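Ticket 113: Wardrobe light, lower shelf, flat 30
Opened by: Benvinda Prata
Assigned to: Tiago Macedo
Status: Open (again)

Reported fault

Light under the upper shelf goes off whenever it is needed and comes on at night, when it isn't. Tenant has changed the batteries. Tenant would like it noted that she has changed the batteries 2 times.

Log, Tiago Macedo

Visit 1. Light worked perfectly for me, as they always do. Cleaned the sensor. Closed ticket.

Visit 2. Ticket reopened before I had reached the van. The sensor looks straight down at the lower shelf, and a tall pile of jumpers had been parked right under it. Moved the pile along. Benvinda held a pink top up by its corners against the front edge of the upper shelf, and the light stayed on — so hanging cloth in front doesn't bother it.

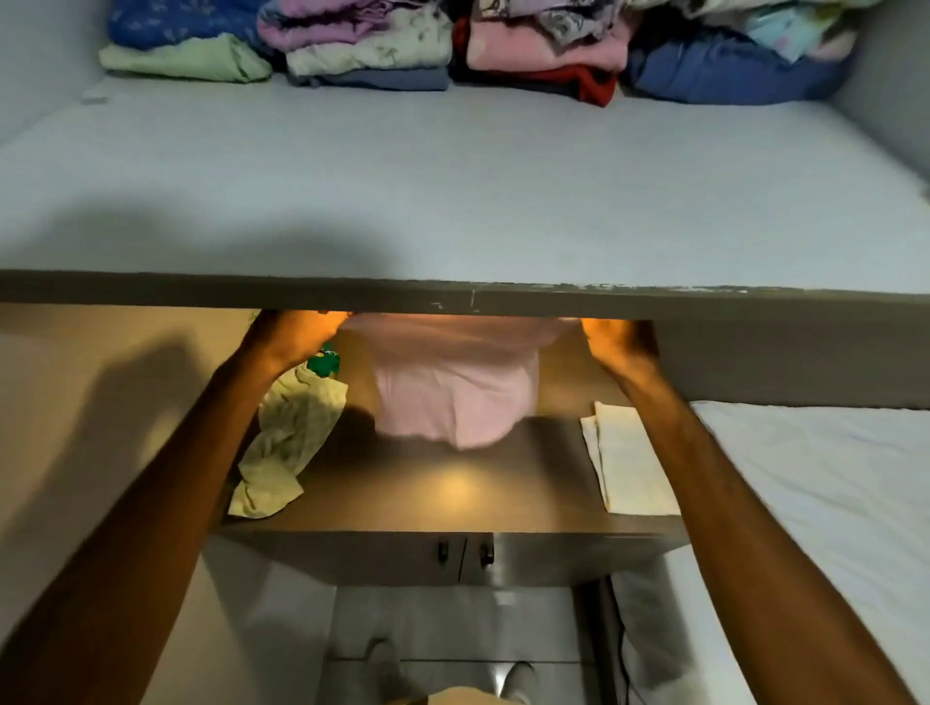
Still outstanding

Front edge of the upper shelf is chipped, worst near the middle and towards the right. Not part of this ticket, but I have been told about it three times and am now writing it down. Edging strip to be ordered from Tetby.

The coming on at night is not explained. Benvinda suspects the cat. I have asked her to keep the door shut until Friday and report back on both the light and the cat.

Reply, Benvinda Prata

Door shut. Light came on anyway. Cat was on my bed.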